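Willico Industriebedarf
Startseite > Lagern und Transportieren > Kunststoffbehälter > Serie Kallix

Serie Kallix: Mehrzweckbehälter aus Polyethylen
Artikelgruppe 2676

Die Behälter der Serie Kallix sind für den innerbetrieblichen Transport und die Zwischenlagerung von Schüttgut, Kleinteilen und Textilien vorgesehen. Sie werden einteilig gespritzt und ungelocht geliefert. Der Boden ist glatt, die Ecken sind innen gerundet, die Wände laufen nach unten konisch zu. Leere Behälter lassen sich ineinandersetzen. Gefüllte Behälter werden nur mit aufgelegtem Deckel gestapelt.

Technische Daten
Werkstoff: PE-HD, durchgefärbt
Länge außen: 600 mm
Breite am oberen Rand: 590 mm
Bauhöhen: 4, siehe Bestelltabelle
Randausführung: umlaufend verstärkt
Temperaturbereich: –20 °C bis +60 °C
Oberfläche innen: glatt
Oberfläche außen: glatt oder matt, je nach Bauhöhe
Recyclingcode: 02

Alle Maße sind Nennmaße. Fertigungsbedingte Abweichungen bis 1 % sind zulässig. Bei Einsatz in Regalen mit seitlicher Führung ist das lichte Maß vor der Bestellung am Musterbehälter zu prüfen. Muster werden auf Anfrage gegen Berechnung verschickt und bei Rückgabe in einwandfreiem Zustand gutgeschrieben.

Beständigkeit
PE-HD ist bei Raumtemperatur gegen die meisten verdünnten Säuren und Laugen beständig. Für aromatische und chlorierte Kohlenwasserstoffe sowie für stark oxidierende Medien ist der Werkstoff nicht geeignet. Tensidhaltige Reiniger können unter Dauerspannung Risse auslösen. Behälter, die im gefüllten Zustand über längere Zeit gestapelt stehen, sollten deshalb vor dem Stapeln mit klarem Wasser nachgespült werden. Die Beständigkeitsliste ist als Datenblatt erhältlich.

Die Behälter sind nicht UV-stabilisiert. Bei Lagerung im Freien ist mit Ausbleichen und Versprödung zu rechnen.

Reinigung
Manuell mit Bürste und neutralem Reiniger oder in der Durchlaufwaschanlage bis 60 °C. Keine Scheuermittel und keine Drahtbürsten verwenden. Hochdruckreiniger nur mit Flachstrahldüse einsetzen. Behälter nach dem Waschen mit der Öffnung nach unten abtropfen lassen und erst nach vollständiger Trocknung ineinandersetzen. Feine Kratzer beeinträchtigen die Tragfähigkeit nicht. Kerben am Rand oder am Übergang zum Boden sind dagegen ein Aussonderungsgrund.

Zubehör
Auflagedeckel Fluleck: lose aufliegend, mit Stapelrand, lieferbar in allen Behälterfarben. Der Deckel ist spritzwassergeschützt und nicht dicht schließend.
Fahrgestell Bakos: Winkelrahmen aus verzinktem Stahl, zwei Lenkrollen, zwei Bockrollen. Lenkrollen mit Feststeller gegen Aufpreis.
Etikettentasche: selbstklebend, Hochformat oder Querformat. Klebefläche vorher entfetten.

Farben
Standardfarben sind Türkis, Blau und Grau. Weitere Farben werden ab einer Bestellmenge von 600 Stück je Bauhöhe gefertigt. Zwischen einzelnen Chargen sind geringe Farbunterschiede möglich. Der Farbeindruck hängt außerdem stark von der Beleuchtung ab, besonders bei den hellen Tönen.

Helle Türkistöne

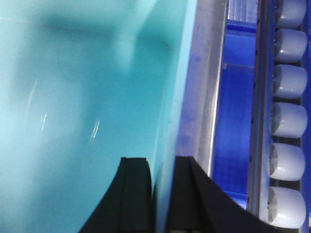
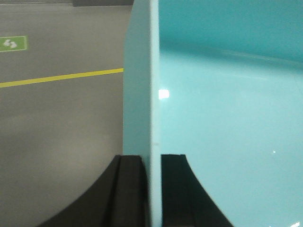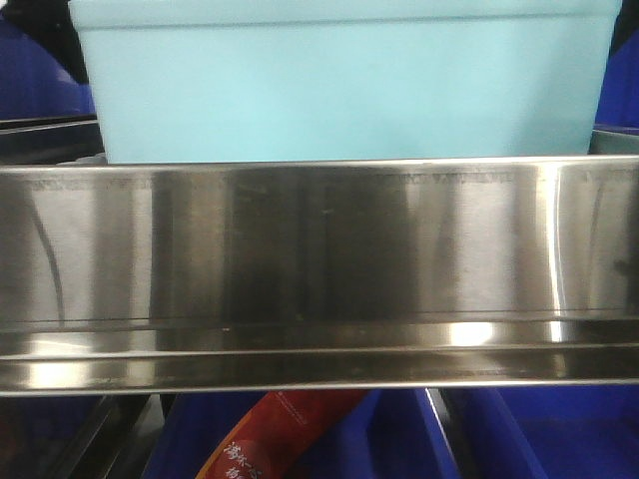
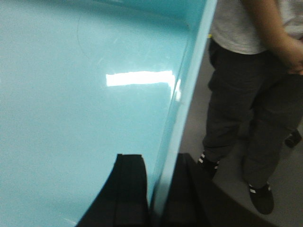

Wird die Farbe zur Kennzeichnung von Bereichen verwendet, etwa zur Trennung von reiner und unreiner Seite, empfiehlt sich die Bestellung aus einer Charge. Die Chargenangabe ist in das Bemerkungsfeld des Bestellformulars einzutragen. Nachlieferungen aus derselben Charge können nicht zugesichert werden.

Kennzeichnung
Heißprägung an der Stirnseite, einzeilig, maximal 20 Zeichen. Das Klischee wird einmalig berechnet und für Folgeaufträge aufbewahrt. Fortlaufende Nummerierung ist möglich, Barcodes nur als Etikett. Geprägte Behälter sind vom Umtausch ausgeschlossen.

Lieferung
Versand auf Einwegpalette, ineinandergesetzt und umreift. Deckel und Fahrgestelle werden getrennt verpackt, Fahrgestelle unmontiert. Das Montagematerial liegt bei, benötigt wird ein Maulschlüssel SW 13. Transportschäden sind auf dem Frachtbrief zu vermerken.

Die frühere Ausführung mit gelochtem Boden ist seit April nicht mehr lieferbar. Deckel der früheren Ausführung passen nicht auf die aktuellen Behälter.

Technische Auskunft und Beständigkeitsliste: Maeve Ní Mhurchú, Anwendungstechnik
Stand der Angaben: 22. September 2019
Technische Änderungen vorbehalten.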